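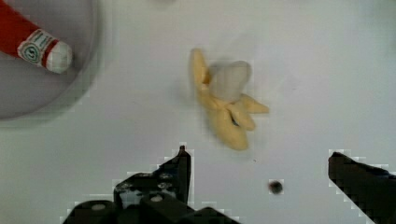 Play food has been my favorite corner of the toy cupboard for as long as I can remember, and putting together this year's gallery for Larnunora was pure fun from start to finish. The Larnunora toy library in Bruvulbridge lends out play kitchens, tea sets, shop counters and all the little groceries that go with them, and the groceries get people talking more than anything else we own. Everybody has a favorite. Mine is the banana, partly peeled, with the yellow flaps fanning out around the pale fruit. Put it on a white table and it just glows! The ketchup on the gray plate is a very close second, all glossy red with a white cap and a little "57" on the label.

Ketchup and a banana. I have been served exactly that for lunch, more than once, and was told to finish it.

About the set

The kitchen and grocery box is item 224 on our shelves, if you want to ask for it at the desk. It goes out for 4 weeks at a time and you can renew it once if there is no one waiting. The pieces come from all over. A lot of the cookware was bought new in December from Kimaro, the little shop by the bridge, and the older foods were donated by families whose kids had moved on to bikes and drum kits. I love that it doesn't match perfectly. A real kitchen drawer doesn't match either.

The red things (there are a lot of red things)

Red is the color that disappears first when the box is opened. Small hands go straight for it, and then you find the tomatoes in coat pockets. The ketchup is popular with the bigger kids, too, who like to squirt it over everything with full sound effects. If you're playing restaurant, put it in the middle of the table and let the customers help themselves. There will be an argument over it and then there will be a very long, very happy meal.

Banana games

A banana is a phone first and a fruit second, we all know this. A peeled one makes a slightly worse phone but a wonderful flower, hat for a bear, or squid. My favorite use so far was as a microphone at a wedding between two stuffed rabbits.

The cookware

I get so excited about the pots and pans, and I'm not sorry. Food gets all the attention, but cooking is where the long stories happen. Somebody has to stir, somebody has to wait, somebody has to say that it's too hot and blow on it. A child can spend half a morning moving one lemon from a pot to a cup to a bowl and back again, and the whole time there's a running commentary on who is coming to dinner.
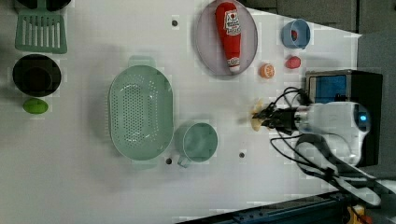
How do you clean play food before it goes back on the shelf?

Hard pieces get a wash in warm water with dish soap and dry overnight on a towel, and fabric pieces are spot cleaned with a damp cloth. Please don't put any of it in the dishwasher. We check every box again when it comes back.

Mint green everywhere

Can we talk about the mint green? The colander is my pick of the cookware, big and oval and full of little holes, and the mug and slotted spatula are in the same shade. With the black pot nearby and the bright green lime just under it, you get a color scheme I would happily have in my own kitchen. The light blue cup on its side has something small and red tucked in it, and there's half an orange close by with its segments showing. I could look at that orange all day.

Colanders are great for more than pasta, by the way. They're helmets. They're boats for limes. Ours has also been a bed, a cage for a tiger, and the steering wheel of a bus going to the beach. Little ones who are still at the poking stage like to push pipe cleaners or short lengths of yarn through the holes, and that keeps them busy for ages (stay close by if they still put things in their mouths).

Some things to try at home

Soup for bears. Everyone adds one ingredient and has to say what it does for the bear.

Color plates. Pick a color, fill a plate. Green is harder than it sounds once someone has hidden the lime.

Wrong breakfast. Serve the strangest breakfast you can come up with and see if anyone eats it. Ketchup belongs in this game for sure.

Shop and cook. One child runs the store, the other comes in with a list. We have paper money from Stimum that you can borrow with the box, and their shopping list pads, too. The pads have drawings next to the words, so children who don't read yet can shop like everyone else.

Sorting before bed. Round things in the pot, long things in the colander, everything else in the cup until it's full. It's tidying, but it feels like a game if you do it fast enough.

Borrowing notes

Membership covers the whole family, grandparents included. Missing a piece when you pack up? Tell us when you bring the box back and don't worry about it, it'll usually show up under a sofa a week later. We keep a jar of spares at the desk, mostly carrots.

If the kitchen box is out, ask for item 404, the bakery, which has rolls and a lovely rolling pin, or item 466, the picnic basket. The picnic one is smaller and easier to carry home on the bus. Both are a blast with the same games.

We'd love to see what your crew cooks up. Bring prints to the desk and we'll pin them on the board next to the puzzles, with or without names on them. Drawings of meals are welcome too, and so are recipes. The bear soup one came in on the back of an envelope and has been on the board ever since.

Gallery updated 29 June 2023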